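# Clearing the Table: An Interview on Household Chores and Machines
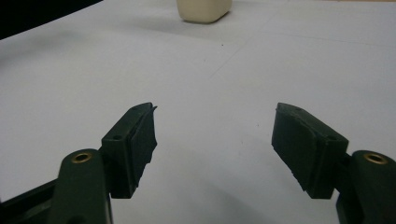
**Words by Bartosz Czarnecka**
Staff Writer, Endley Institute for Domestic and Retail Work

The Endley Institute has followed the question of automated housework for several years, mainly from the side of those who do the work at present: home helps, shop staff, cleaners and stockroom hands. In June we visited the manipulation group at Nelon, a research company which studies how machines might pick up, carry and put away ordinary things. The head of the group agreed to speak with us at length on condition that the interview dealt with the work and left personalities out of it. She is referred to here by her post.

We met on a Friday at nine in the morning, in a meeting room beside the workshop. The first question was the one our members most often put to us, namely whether a machine can yet do the chores of an ordinary house.

"Some parts of some chores," said the head of group. "If you ask me whether it can clear a table, I have to ask which table, what is on it and who laid it. With a plain surface and one object, I would expect a good result on most attempts. With a family's breakfast I would expect to be standing next to it with a cloth."

She was asked to explain the difference, given that a person would hardly notice it.

"A person arrives with a lifetime of handling things. You know before you touch a bar of soap that it will slide if you pinch it at the corner. You know a bottle may be full or empty, and your hand corrects itself when you find out. Our gripper has two fingers and each has a rubber pad on the inner face. All of that knowledge has to be put in by some other route, and the route we use is to have people do the task many times with the same kind of fingers, so that the machine can learn from what they did."

Such sessions take up much of the group's week. An operator holds the gripper by hand and performs a small piece of work: approach, open, close, lift, set down. In the present series the group asks for 200 repetitions of each task before any attempt is made to train on it, and 1000 where the object is of a kind that has given trouble. The head of group said that the second figure had been reached more often than she would like.

"Small smooth things on a pale surface are a good example. People suppose that a white table makes life simple, and for tidiness it does. When the object is cream or white as well, there is very little for the system to go on except the shadow and the edge. We keep those tasks in because houses are full of them. Soap on a basin, an egg on a worktop, a white mug on a white shelf."

It was put to her that the fingers used in this work look rather heavy for household goods.

"They are meant to be plain," she replied. "You want something that can be taken apart with a screwdriver and put back before lunch. The arms turn on brass bushings, the pad holders are screwed on, and the rubber is the part we expect to replace. Rubber wears. The edges go first. We used to change pads as soon as they looked untidy, and then we found that the system had only ever learned with tidy pads. Now we let them run on for longer, within reason."

The Institute asked whether wear of this kind would matter in a private home, where no technician is present.

"It would matter a great deal. I think it is the least discussed part of the subject. A washing machine runs for years with almost no attention. A gripper that handles wet crockery, cutlery and tins will need looking after, and the customer will have to be told so plainly. If the upkeep takes longer than the chore, then you have sold them a chore."

## Shop floors and stockrooms

Our second group of questions concerned retail work, where the Institute has the larger membership. Nelon has carried out a trial with Chowdary, a grocery wholesaler, in which a fixed arm fitted with similar fingers placed boxed goods on a shelf. The trial ran for 3 weeks in one aisle of a stockroom, outside trading hours.

The head of group described the result as "useful and rather dull". Cartons of a regular shape were handled well. Pouches, nets of fruit and anything with a loose lid were handled badly enough to be withdrawn from the trial in its first week. The shelf itself also had to be adjusted, as the dividers left too little room for the fingers to open.

"That was our error, and a common one," she said. "We tend to think about closing the hand. Opening it takes up space too. A pair of fingers needs to arrive open, go down on both sides of the thing and close, and then it needs the same room again to let go. On a bare table there is all the room in the world. On a shelf that has been packed by someone who knows their job there is hardly any, because leaving gaps is what they have been trained to avoid."

She was asked whether shops would be expected to change their shelves to suit the machines.

"Some will, if the saving is large enough. I would be cautious. Once you rebuild the place around the machine, the people who work there have to live with that arrangement all day, and the machine may be there for 2 hours of it. Chowdary's staff made this point to us with some force, and I thought they were right."

We asked what the stockroom staff had thought of the trial in other respects. She said that their comments had been collected in writing and that most concerned speed. The arm was slower than any of them. Several had remarked that they would be glad to hand over the early part of the morning, when full cartons are broken down and set out, and would prefer to keep the later part, when the shelves are faced up and customers begin to ask for things. One had written that the arm should be given the cat litter and nothing else.

## The home as a place of work

The Institute's members who work in private houses have a different concern. They ask less often about speed and more often about breakages, and about who answers for them.

"At present I would not leave the equipment alone in a room with anything you are fond of," the head of group said. "The force can be limited, and we do limit it. The trouble comes from misjudging where a thing is. A finger that comes down a little too far to one side will push a glass along the worktop without ever gripping it. It doesn't press hard. It simply doesn't stop."

She went on to say that the group's own records treat a push of this sort as a failure even when the object stays upright, and that she would like to see the same rule used more widely. Results given to the public often count only whether the object was lifted in the end.

On the question of which chores might come first, she was willing to be specific. Putting away dry cutlery from a basket into a tray was, in her view, within reach. So was moving single items from a table to a tray, provided that the items were rigid and stood apart from one another. Folding clothes could be shown at a demonstration but was slow. Making a bed, cleaning a bathroom and emptying a full sink she placed well beyond anything her group could offer.

"I am asked about the sink every time," she said. "You have water, foam, knives that you can't see and plates stacked at odd angles. It is the hardest thing in the kitchen and it is the one everybody wants done."

The group has a second project, known internally as Viro, which deals with tidying in supported housing. It does not attempt whole chores. A resident points to an object that has been put down out of reach, and the machine brings it to the edge of the table. The head of group said that this had changed her own view of what the work was for.

"We had been trying to replace an hour of someone's labour and getting a poor quarter of it. In Viro we are asked for one movement, done carefully, at the moment a person wants it. The care workers still do everything they did before. They are called into the room less often to pick up a pair of glasses."

The Institute asked whether care providers might take such equipment as a reason to reduce visits.

"They might, and I can't prevent it from here. What I can do is write down clearly what it does and does not do, and refuse to describe it as care. It moves an object from one part of a table to another. I have asked for those words to be used in our literature, and so far they have been."

## What members should ask

Before leaving we requested some guidance for members who may be shown machines of this kind by an employer or a supplier. The head of group suggested that they ask to see the task done with objects of their own choosing, brought in that day. They should ask how many attempts were made and how many are being reported. They should also move the object a short distance between attempts, and watch whether the demonstrator is comfortable with their doing so.

"If it works on the table it was trained on, that is a proper result and people should be allowed to be pleased with it," she said. "Then carry the same thing to the table by the window and try again."

The Institute will return to Nelon when the next series of shelf trials has been completed. Members with experience of automated equipment in shops or private houses are invited to write to the research desk at Endley, marking their letters for the attention of the author.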